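Rullatwood 作業部屋の手帖
濃い色の天板の手入れと、物の置き方

黒や焦げ茶の天板は、道具が見分けやすく、汚れも落ち着いて見えます。ただし使い始めると、白いほこり、紙の粉、水の輪じみが意外に目につきます。うちの作業部屋でも数年前に天板を濃い色のつや消しに替えてから、拭き方と物の置き方を少しずつ変えてきました。理科室風の台を家で使っている方、台所の作業台が黒い方にも使える内容です。

ふだんの拭き方

毎日の拭き掃除は乾拭きから始めます。いきなり濡れた布で拭くと、ほこりが水を吸って筋になり、乾いたあとに白く残ります。まず乾いたマイクロファイバーの布で奥から手前へ、一方向に動かします。往復させると、集めたほこりがまた広がります。

次に、ぬるま湯で固く絞った布で同じように拭きます。湯の温度は50度もあれば十分です。油気のあるものを扱った日は、台所用の中性洗剤を洗面器の湯に数滴たらし、そのあと水拭きを二回します。一回では洗剤が薄く残り、つや消しの面だけが曇ったように見えることがあります。

最後にもう一度乾拭きします。水滴を自然に乾かすと水道水の成分が輪になるので、濃い色の天板ではこの仕上げを省かないほうがきれいに保てます。

使わないほうがよいもの
・メラミンスポンジ（つや消しの面だけが光ってしまいます）
・クレンザー
・ワックス入りのつや出しスプレー
・塩素系漂白剤の原液

天板の材質によって使える洗剤は違います。取扱説明書があれば先にそちらを見てください。手元にない場合は、台の裏側か隅の目立たないところで試し、30分おいてから色の変化を確かめます。

白い粉や小さなくずが目立つとき

紙やすりの粉、消しゴムのかす、糸くずなどの白いものは、黒い面では一粒でも目に入ります。気になるたびに手で払うと床に落ちるだけなので、小さな刷毛とちりとりを台の引き出しに一組入れておくと楽です。うちではVaherの平刷毛を使っています。毛が柔らかく、器具の根元にも入ります。

粉が静電気で張りつく冬場は、刷毛の前に固く絞った布を軽く押し当てて粉を取ります。こすらずに、押し当てて持ち上げるだけです。粘着式のローラーも試しましたが、のりが面に残ることがあり、今は布張りの椅子にしか使っていません。

壁ぎわと台の上の置き方

台の上に出しておくものは、奥と両端に寄せます。真ん中が広く空いていれば、拭くときに物を持ち上げる回数が減りますし、急に大きな紙や布を広げたくなったときにも困りません。

コンセントが台の上に出ているタイプなら、差し込み口の手前に背の高いものを置かないことが第一です。プラグを抜くときに手が当たって倒れます。水の入った容器や鉢植えは、差し込み口からできるだけ離します。うちの目安は60センチですが、台が短ければ、少なくとも反対側の端に置いてください。

植物は台の端がよく合います。オリヅルランのように葉が四方に広がるものは、見た目の鉢の大きさより広い場所を取ります。葉先が垂れてくる分まで見込んで場所を決めておくと、作業中に袖で葉を引っかけません。

ガラスの器は、透明なうえに下が黒いと縁が見えにくくなります。使ったあとすぐ棚に戻せないときは、前の縁から離し、いつも同じ場所に置くようにします。 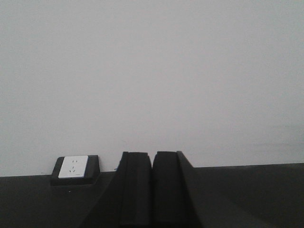 壁ぎわのコンセント。四角い白いプレートに差し込み口が二組あり、まわりは黒い箱形です。 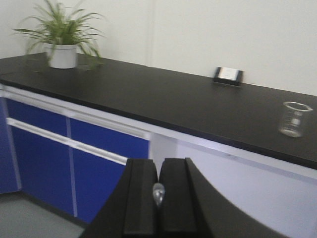
コンセントまわりの掃除

台の上に出たコンセントは、箱と天板の境目にほこりがたまります。掃除は月に一度で足りますが、木を削る作業をする人は週に一度見てください。

1　つながっている機器の電源を切り、プラグをすべて抜きます。できればその部屋のブレーカーも落とします。

2　乾いた刷毛で、プレートの表面から外側へほこりを払います。差し込み口の中には何も入れません。綿棒も、つまようじも、金属のピンも使わないでください。

3　プレートは乾いた布で拭きます。手あかが落ちないときは、布の端をほんの少し湿らせ、口の部分を避けて縁だけを拭きます。スプレーを直接吹きつけるのは厳禁です。

4　箱と天板の境目は、古い歯ブラシを乾いたまま使います。斜めの面にたまった粉も一緒に落とします。

5　完全に乾いたことを確かめてからプラグを戻します。ぐらつき、変色、焦げたようなにおいがあれば使うのをやめ、電気工事店に見てもらいます。

白いプレートは年月がたつと黄ばみます。漂白しようとせず、気になるなら交換を頼むほうが早く済みます。プレートの交換でも、配線に触れる作業には資格が必要です。

天板と壁のすき間

濃い天板と明るい壁の境目は、汚れの線がはっきり出るところです。すき間がなければ、固く絞った布を定規の角に巻きつけ、境目に沿って引きます。金属の定規は壁を傷つけるので、プラスチックのものを選びます。

細いすき間があるときは、掃除機のすき間用ノズルを先に当てます。それでも残る粉は、古いストッキングをかぶせた竹の物差しでかき出します。87円で買った竹の物差しを何年も使っていますが、先を少し丸く削っておくと引っかかりません。

壁に水がはねる場所なら、境目にコーキングを打つ方法もあります。色は壁に合わせるか天板に合わせるかで迷いますが、うちは天板の色に合わせました。白いコーキングは、台を拭くたびに布の汚れが移って灰色になります。Plamuraの濃いグレーは乾くと一段暗くなるので、端材で色を見てから打ってください。

鉢植えを台に置くときの水の管理

水やりは台の上でせず、流しに運びます。鉢底から水が出なくなるまで待ち、鉢の外側を拭いてから戻します。受け皿のない鉢カバーに入れている場合は、カバーの底に水が残っていないか、戻す前に傾けて見てください。

鉢の底にはフェルトかコルクの丸い敷物を貼ります。陶器の底は思いのほかざらついていて、少し回しただけでつや消しの面に白い線が入ります。フェルトは濡れたままにするとかびるので、濡れたら取り替えます。

オリヅルランの葉先が茶色くなったら、枯れたところだけをはさみで斜めに切ります。葉にほこりがたまると台にも落ちるので、二、三週間に一度、湿らせた布で根元から先へなでておきます。葉が混みすぎたときは、春に株を分けると扱いやすい大きさに戻ります。

ガラスの器の拭き上げ

ビーカーや計量用のガラスは、洗ったあと伏せて水を切り、内側から先に拭きます。麻の布がよく、綿のタオルは繊維が残ります。Wureroの麻布は最初の二、三回は毛羽が出るので、何度か洗ってから使い始めました。

水あかで曇ったときは、クエン酸を溶かしたぬるま湯にしばらくつけ、スポンジの柔らかい面で洗います。食品に使う器と、塗料や薬品に使う器は必ず分け、底に油性ペンで印をつけておきます。同じ形のものが並ぶと必ず取り違えます。

注ぎ口に欠けがあるものは、小さくても処分します。欠けは指先で探らず、明るい窓に向けて目で確かめてください。

輪じみがついてしまったら

水の輪じみは、クエン酸水を含ませた布を短く当て、すぐに水拭きと乾拭きをします。天然石、とくに大理石の天板には酸が使えません。薄い油じみなら、中性洗剤を薄めた湯で二度拭きます。

コーヒーや茶の跡は、乾く前なら水だけで落ちます。固まったものは、濡らした布をかぶせて柔らかくしてから拭き取ります。つめやヘラで削ると、しみより目立つ傷が残ります。

参考までに、台の引き出しに入れているものを書いておきます。

乾いた布 三枚
水拭き用の布 二枚
平刷毛とちりとり
古い歯ブラシ
竹の物差し
替えのフェルト
クエン酸の小瓶（中身を書いたラベルつき）

次のページ：引き出しの仕切りを厚紙で作る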